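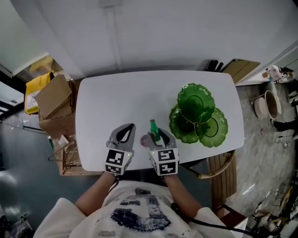

The glass problem

Software for two-handed robots still trips over the things most people handle at breakfast. A small team at Ivbridge is trying to fix the part between seeing and grasping.

By the time a robot arm closes on a bottle, most of the hard decisions have been made. Something has worked out where the bottle is, which hand should take it, how wide the fingers need to open and what else on the table might get knocked over along the way. At Ivbridge, all of that is the job of a piece of software called Engate, and for most of last winter Engate could not be trusted near glass.

The trouble starts with perception. Depth sensors work by reading light that bounces back from a surface, and clear or tinted glass sends much of that light somewhere else. A plate can come back as a hole in the table. Two overlapping plates can come back as one plate with an odd shape, or as nothing at all. The planner, which only knows what it has been told, then draws a path straight through them.

The first version of Engate handled this by being careful. If the sensor data had gaps, the planner treated the whole area as blocked. That kept the glass safe, but it also meant the arms spent much of their time waiting. In one test in February, the system took 18 minutes to clear a table with nine objects on it.

The current version learns from people. A person sits at a table with a gripper in each hand and does the job at a normal pace. Printed markers on the grippers let the software recover the position of each hand over time, and the opening of the fingers is recorded alongside it. The team now has 800 of these recordings, most of them only a few minutes long.

What comes out of them is mainly timing and approach. People tend to come down on a narrow bottle from the side and slow down well before contact. With stacked or overlapping plates they often slide the top one a little before lifting it, a move the old planner would never have tried. Engate does not copy these motions directly. It uses them to rank the paths the planner has already checked, so a learned habit can't push the arm into something solid.

Turning raw recordings into usable data took longer than the learning itself. Markers get hidden when one hand passes in front of the other, and the position of that gripper can jump by several inches between readings. A separate tool, Stestau, looks for those jumps and fills in the short ones. Longer gaps are cut. The team tried keeping them at first and got a model that would sometimes stop halfway to an object and hold still.

The control side has been quieter work. The fingers are driven by a low-level library from Peltonen, a supplier that also makes the test arms, and it runs on its own clock. Engate sends it a target width and a force limit. Matching the two clocks removed a small delay that had been making the grip too firm on light objects.

Glass is still the weak spot. The software does well with one plate, and with two if their rims can be told apart. With three plates in a cluster it picks the wrong edge often enough that the arms are kept at low speed. The next release will let Engate ask for a second view from another angle before it commits to a grasp – slower on paper, though the team expects to gain the time back in fewer retries. Testing on that starts once the new recordings have been through Stestau.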